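17 May 2021

# How I keep a prayer journal (when I'm rubbish at keeping a journal)

I have started more prayer journals than I care to admit! Most of them gave up by page four. The one I'm using now has lasted 119 days, so I thought I'd write down how I do it, in case you're a serial giver-upper too.

## What you need

- A notebook you're not afraid to spoil (mine is a plain Gustetti one with 226 pages)
- A pen that lives with the notebook
- A Bible, or a reading plan if you like one -- I'm on the Simiyu plan at church, which is 39 short readings, mostly Psalms

## Step 1: Split the page

Draw a line down the page, a third of the way in. The narrow side is for the date and the verse. The wide side is for talking to God, in whatever state you happen to be in. Mine has shopping lists in it. He knows I'm out of milk.

## Step 2: Write one verse out by hand

Just one! I used to copy whole chapters and my wrist (and my enthusiasm) gave out. Pick the line that snagged you as you read and write it slowly.

## Step 3: Set a timer

I do 16 minutes, with my phone face down on the other side of the room. When it rings you're allowed to stop, even in the middle of a sentence. I often don't, but knowing I can is what gets me to sit down in the first place.
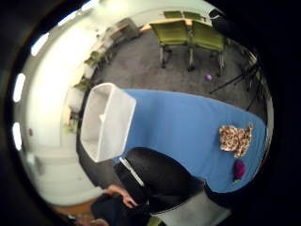
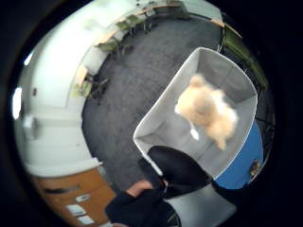

## Step 4: Leave room for answers

Every Sunday I go back over the week and put a little star next to anything I've seen move, however small. Use a different colour if you can. I left a gap of three lines under each request from the start, and I'm so glad I did, as some of those gaps took until May to fill. Some are still blank, and I've stopped fretting about those -- well, mostly.

## Step 5: Missed a day? Carry on

Don't go back and fill it in. Write today's date under the last one and off you go. I missed nearly a week while we were away at Drorkance and the notebook didn't mind a bit.

If paper really isn't your thing, a friend from our home group does all of this in Umo on her tablet, with one note per week and the stars as tags. She says searching for old requests is much quicker, and I expect she's right, but I do like turning pages!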